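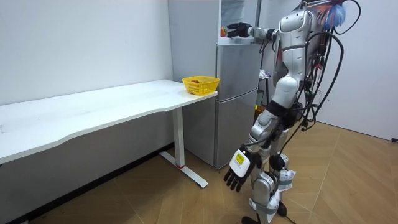

Tident canteen unit

Supplied by Worwood. Standing height with legs, two arms, two hands. Price on request, and ask for the service contract in the same breath.

What it does

Moves fruit between fridge and basket. The brochure says this frees up kitchen staff. At Stoneck it freed up 19 minutes a shift, and Hằng Đàm, who runs the kitchen there, spent most of them watching it. Her rota hasn't changed. Her job title has.

The black hand has separate fingers and a thumb, and takes apples from above. We have no figures for grapes. 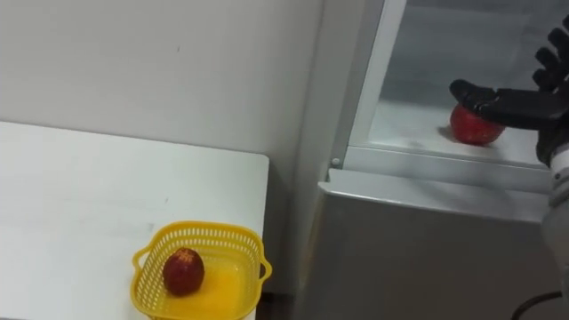

Before you order

Allow 136 cm between desk and wall. Ask who covers Friday if it stops. Staff training is extra, at £184 a head, and we would like to see that included.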